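MOBILE & WEARABLES | FEATURES

The Tumeck tablet is the first product from Darham to be sold mainly to schools and small offices, and its specification reflects that aim. The battery is rated for 78 hours of standby, and the supplied charger delivers 65 watts. The display refreshes at 60 Hz, with a pixel density of 233 per inch. Text remains clear at normal reading distance, although small captions lose some sharpness.

Bernadette Lebrun, head of product planning at Darham, states that the company chose a replaceable battery after consulting its repair partner, Veltlow. Four screws hold the rear cover. Spare batteries have been available to registered dealers since January.

Performance is adequate for documents, video calls and light photo editing. Large spreadsheets open slowly, and the single speaker is weak at low volume. The stylus is sold separately, as is the Halliday keyboard cover, which adds a second USB port and a full row of function keys.

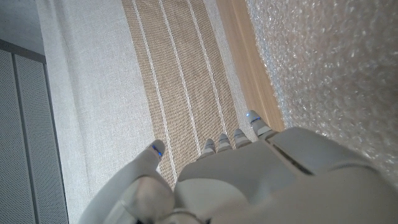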